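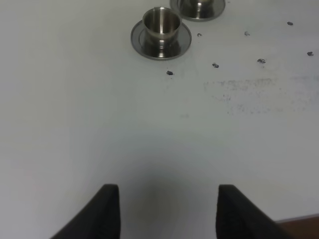
Skodley publishes results of four-gripper comparison on polished metal tableware

Ninotgate, April -- Skodley, the independent automation test workshop, has released the results of a bench comparison of 4 two-finger grippers handling small stainless steel cups and saucers. The full report and the grasp logs can be downloaded free of charge from the Skodley website.

The comparison was set up after requests from catering suppliers and dishwashing contractors who want to automate sorting but have had trouble with shiny, curved parts. Polished steel gives a wrist camera very little to work with. Reflections move as the arm moves, and the edge of a cup can be hard to separate from the saucer under it.

Each gripper was fitted to the same arm, with the same wrist camera and the same Charvát controller. The task was to pick up a cup by its wall, lift it clear and set it down again upright. A total of 3,101 attempts were made across the programme. Of these, 13 were thrown out because of logging faults, leaving 3,088 in the published results.

The Grekex parallel gripper with soft finger pads had the highest rate of clean lifts. It was also the slowest to close. The bare metal fingers were quicker but tended to turn the cup in the grasp, and when they missed, they usually pushed it along the surface. The other two models fell between them, and the report gives separate tables for each.

Lighting made more difference than the test team had expected. Moving a single overhead lamp changed the ranking of the second and third grippers, and the report recommends that buyers ask suppliers what lighting was used in any demonstration. Grip force settings for all 4 models are listed in an appendix, along with finger dimensions and closing speeds.

The work took 14 weeks at Skodley's Ninotgate centre. Grippers were bought at list price, and no manufacturer saw the results before publication. Grekex and Charvát had no part in the test design.

A second round is planned using ceramic and clear plastic cups, with a colour camera and a depth camera run side by side. Companies that would like a particular gripper considered can apply through the website -- entries must be commercially available models, and prototypes will not be accepted.

About Skodley

Skodley tests grippers, arms, cameras and controllers for small and mid-sized manufacturers. Its workshop and offices are in Ninotgate.

Media enquiries: use the contact form on the Skodley website. Printed copies of the report are available on request.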